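Home | Club Guide | Simulator | Parts Bin

4. Running the drawer task

1. Start the Votetti simulator and load Hilside.
2. Set the step limit to 700. The default is 3000 — long enough to regret everything.
3. Home both arms before touching the sliders.

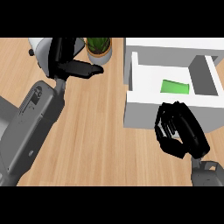
Scoring is done by the judge script, and it has no sense of humor. A run counts once the green piece is out of the open drawer. Keep the left gripper clear of the potted plant; touching it costs 30 points.

CAUTION: Save first. Undo does not.

Last updated: September

Related
- Reltbridge rules
- Error 842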